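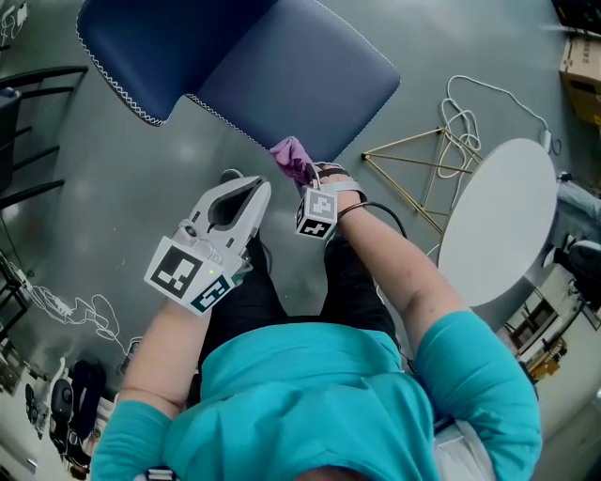 Firkside furniture reuse store extends fabric cleaning trial

Sunday, March 14, 2021

The Firkside reuse store will continue its trial of low-moisture cleaning for donated upholstered seating until November, after the first phase produced fewer rejected items than the hot-water extraction method it replaced.

The store accepts dining chairs, office seating and small armchairs. Under the previous procedure, each fabric seat was cleaned with an extraction machine and left in the drying room overnight. Foam thicker than 70 millimeters often held water into a second day, and a portion of the stock developed rings at the seams as moisture moved back to the surface. Those items were either cleaned again or stripped for parts.

The revised procedure uses a dry vacuum pass, a diluted neutral detergent applied to a cloth, and a second cloth dampened with plain water. Detergent is never sprayed directly on the fabric. Staff work from the seam toward the center of the panel and finish the front edge last, where skin oils and dye transfer from clothing tend to build up. Drying takes place at room temperature with a fan set at low speed.

According to figures released by the store, 2186 seats went through the new procedure during the first phase. Of these, 380 needed a second treatment, mostly for beverage stains and ballpoint ink. Average water use fell to roughly 30 milliliters per seat.

"The gain is in drying time," said Gunārs Org, who manages the workshop. "A seat cleaned in the morning can be inspected the same afternoon. We used to lose a full day, and the drying room was the bottleneck for everything else."

The method has limits. Velvet and other pile fabrics are excluded, as are seats with an odor that has reached the foam. Covers marked for solvent cleaning only are sent to Besar, an outside contractor, or removed and replaced when the frame justifies the cost. Wool blends are accepted after a colorfastness test on the underside of the panel – a damp white cloth held in place for one minute, then checked for dye.

The second phase will compare two cloth types, a looped microfiber and a flat-woven cotton, on polyester fabrics in dark colors. Dark covers show lint and detergent residue more readily than light ones and account for most of the complaints received at the sales counter. Residue will be checked under angled light once the fabric has dried.

Līga Grīnberga, who keeps the cleaning records, said the form used in the first phase did not separate residue from wear. "Both were entered as surface marks," she said. "A worn front edge cannot be cleaned, so it should not count against the method." The new form lists them in separate columns and adds a field for foam thickness.

Prices for cleaned seating are unchanged. Donations are accepted at the side entrance during regular hours, and items with torn covers are still taken if the frame is sound.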